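Rate pass-through notes, January, 4:40 pm

Picking up from this morning. Relon series loaded, 650 rows, 2 of them dupes (dropped).

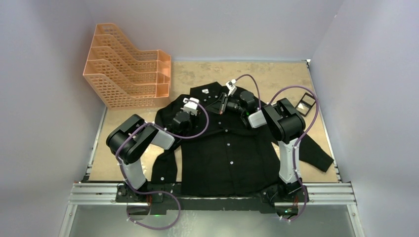
Question is still how fast a policy rate cut shows up in small business loans vs deposits. Deposits move first, same as last run. Loans drag, esp. at Zarnport, where the floating rate barely budged for two months and then fell all at once. Could be a reporting lag. Ask Ximena Cuautle, she has the older files.

Sastholm numbers look odd. Mean loan size went up right when the count of new loans dropped. Mix effect? Re-weight before reading anyting into it.

Tried the simple lag model on 499 loans w/ clean dates. Three month lag fits better than one. Pass-through some 81 percent by the end, but the error bars are wide and I don't trust the tail. Bouchard left out for now, they changed the fee definition mid-series and the splice is ugly.

Consuelo Xolalpa thinks the fees are hiding part of the cut. Probaby right. Rate goes down, fee goes up, borrower pays the same.

To do: rerun with fees folded in. Fix axis labels on chart 3. Send Consuelo the split by loan size before she leaves.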